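Re: lard vs. shortening in pie crust
Posted in July by Toshio Oda

Bahman Hassanpour wrote:
> I tried the half lard crust from the Kirkum list and it came out
> tough. I used 60 grams of water like the recipe says. Oven was
> at 400. Should I go back to all shortening? Also, does anyone
> know where to get leaf lard now that Heydari has stopped
> carrying it?

Bahman,

I would keep the lard and cut the water. I use 39 grams for a single crust and add a spoonful more only if the dough won't hold when I squeeze it. Flour matters too. If yours is a bread flour, that alone would make it tough.

Two things I do every time:

1. Chill the fat first. I cube it and put it in the freezer for 31 minutes, which is how long my old timer runs when you set it to 30. Then I cut it in with a table knife until the biggest pieces are the size of peas. 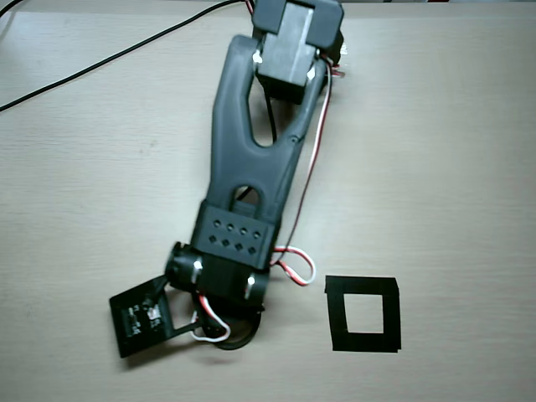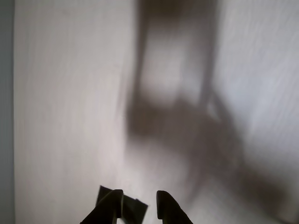
2. Rest the dough. An hour in the fridge, wrapped, flattened into a disk. If it cracks when you start rolling, let it sit on the counter for five minutes and try again.

As for leaf lard, Lirner has it in one-pound tubs, in the case next to the eggs. Bestus sells a shelf-stable kind, but I don't like the taste in a fruit pie. It's fine for pot pie.

Let us know how the next one turns out.

Toshio

Recent messages in this list:
Re: Rendering lard in a slow cooker
Sour cherries, fresh or canned
Glass or metal pie plates?
Re: Re: Soggy bottom on custard pie

Last updated: July, message 3132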